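Gimside Tableware Room — Inspection Checklist
Site: Butora building, sorting table and tray
Date: Friday, October 2, 2020
Result: Passed with comments

1. Tabletop clean and level
Yes. White surface, no grit under the dishes when wiped with a cloth.

2. Walkway to the shelves clear
Yes. Measured 33 inches at the narrowest point. Minimum is 30.

3. Dishes checked for chips
Yes, by fingertip along each rim. One Chege saucer had a rough spot and was pulled before the tray was loaded. Dark rims need a second pass under the lamp — chips are hard to spot on them.

4. Glass lids kept separate from stoneware
Yes. Lids stay on the tabletop and do not go in the tray.

5. Tray condition
Acceptable. No cracks in the floor or corners. Check again in November.

6. Tray load
Limit is 16 pounds. Well under at time of check.

7. Glazed pieces laid flat in the tray, nothing leaning on the rim
Yes. 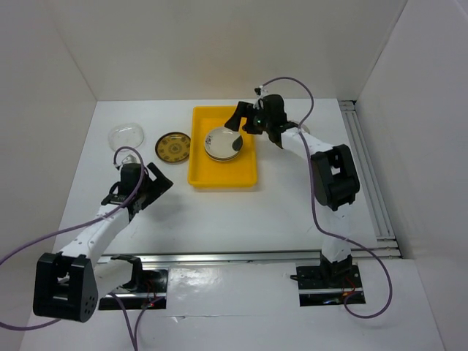
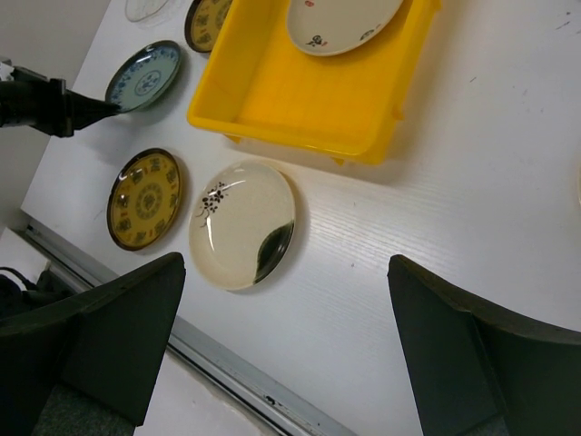
Yellow tray on the white tabletop, with a piece of tableware in it in both views.

8. Lighting
Nearly 300 lux at the table. Fine for sorting, low for checking glaze. Use the lamp for item 3.

9. Breakage kit
Brush, pan and thick gloves present. Gloves are worn at the left thumb — replace.

10. Shelf labels
Fekov shelf has no weight label. The limit is 80 pounds and the label must say so.

Comments
Patterned plates are still being stacked without felt between them on the lower shelf. Two had faint scuffs on the glaze. Felt rounds are in the second drawer.

Follow-up: items 9 and 10 before the next delivery. Item 5 at the November check.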